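Joint limits, again

2/11/19

I spent most of the evening on the arm in the simulated kitchen, and it now runs the whole Teto routine without stopping. Last week it quit at step 39 every time, with the elbow locked up against its own limit.

The cause was in the arm's setup file. I had copied the limits from an older model, and the elbow was set to stop at 66 degrees. The file for this arm says 73. Seven degrees doesn't sound like much, but the planner kept looking for a way around and then gave up.

While I was in there I fixed two other things. The base was placed too close to the cabinets, so I moved it back 5 centimeters. The gripper's closing force was still at the default, and I cut it in half. I also renamed the joints, which I should have done in March when I started the project.

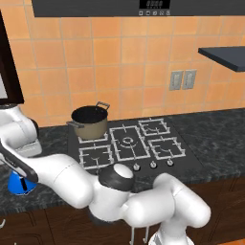

The Bromar plugin still complains about a missing collision mesh when the kitchen loads. I've looked through the folder and the mesh is there, so I suspect the path. It doesn't stop anything from running. I'll go through it next time, along with the wrist, which shakes a little when it slows down. Turning the damping up helped some. Turning it up more made the arm lag behind its target, so I put it back.

The old setup file is saved under a different name in case I need it.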